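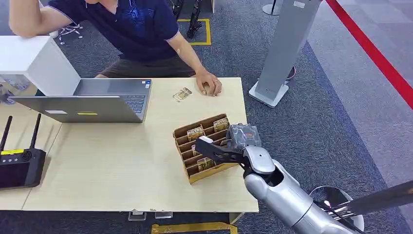
Wamavham to add two robot arms for small-packet packing at Rotarthorpe

Friday, December 20, 2024

Wamavham, the contract packing company, has approved the purchase of two robot arms for its site at Rotarthorpe. They will be used to load small packets into divided cardboard trays, a job that is done by hand on every shift at present.

The order has been placed with Godoy, which will supply the arms, grippers, stands and safety fencing. Delivery is planned for June, and the existing hand-packing benches will stay in use until both arms have been signed off.

Money for the project comes from the 2025 equipment budget. The company looked at leasing as well as buying outright and chose to buy, as the arms are expected to stay on the same line for several years. A service contract is included in the price. Spare gripper fingers are not, and have been budgeted for separately – they are the part most likely to need regular replacement.

Before placing the order, Wamavham asked for tray loading to be tried with its own packets. Small, light packets with a printed finish can be awkward to grip, and a slot that suits a person's fingers may be too tight for a gripper. The specification agreed with Godoy therefore covers the tray as well as the arm. Divider spacing will be fixed before the grippers are made, and any later change to the tray will be charged as an extra.

Each arm has a target of 4,000 packets per shift. Acceptance testing will run for 90 hours per arm on normal production stock, and the final payment is due once the tests have been passed.

The two arms will take up 55 square metres of floor, including walkways and space for pallets. Electrical work and floor marking will be carried out during the spring by the company's own maintenance team.

No jobs will be lost as a result of the purchase. Staff on the packing benches will be offered training in running and clearing the new equipment, and the remaining hours will move to inspection and goods-in.

A decision on similar equipment for the Tolanard site will be made after the Rotarthorpe arms have completed acceptance testing. No budget has been set aside for Tolanard at this stage.

ENDS

Press enquiries should be sent to the Wamavham press office at Rotarthorpe.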